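Trips > Factory visits > Stone and tile

We use cookies to remember your settings and to see which pages get read. Accept / Manage choices

A morning at the Munteanu stone works open day

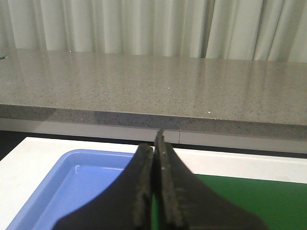
Speckled gray countertop with a polished top, white curtain behind.

I have wanted to get inside a stone works ever since we redid our kitchen, and in July I finally did. Munteanu opens its cutting hall to the public once a year, at the far end of Sesell where the road runs out at the river. Gates open at 9 a.m. and I was there at twenty to, which tells you how excited I was. There was already a line!

You get a sticker, a pair of foam earplugs and a hard hat that fits nobody's head, and then you walk in past the slab yard. I could have stayed in the yard all morning. There are 300 slabs standing on edge in long steel racks, and you're allowed to wander between them and put your hands on everything. The backs are rough and dusty and look like nothing much. Then you come around the end of the rack and there's the polished face, green with rusty veins running through it, or nearly black with flecks that light up when you move your head.

The big saw is the star of the tour. It has a blade taller than I am, and it goes through granite so slowly that at first you think it has stalled. Water pours over the cut the whole time, and it comes off milky and runs down a channel in the floor to the settling tanks. Our guide said the water goes around again after the grit drops out, and the grit gets pressed into cakes that look a lot like wet clay. Somebody's kid asked if you could make pots out of it. You can't, apparently, but they've tried.

After that comes the polishing line, which I liked even better. A slab goes under 16 heads, coarse to fine, and you can follow it on the walkway next to it. For the first half it only gets duller and flatter. Around the tenth head the color starts coming up – and by the end you can read the ceiling lights in it. I walked the length of it three times.

Upstairs is a small room about the history of the place. The firm has been cutting stone for 84 years, starting with doorsteps and grave markers, and they have the old hand tools laid out with the handles worn down to a waist where people gripped them. There's also a model of the Plarnier quarry, where the dark granite comes from. The quarry itself is closed to visitors, sadly.

The showroom is at the end, and there was no pressure to buy anything. I did look at prices. A plain kitchen run starts at 2990 before fitting, and offcuts are sold by weight out of a crate by the door. I came home with a piece the size of a bread board and my arms still hurt.

A few things if you go next year. Wear shoes you don't mind getting wet. The Flerkier bus stops 700 meters from the gate and the last stretch has no sidewalk, so take the path along the river. The cafeteria does a very good bean soup, but it was gone by noon. And go early for the saw, since they shut it down for lunch and it took them until almost two to get it running again.

Sign up for our newsletter and get new trip reports by email.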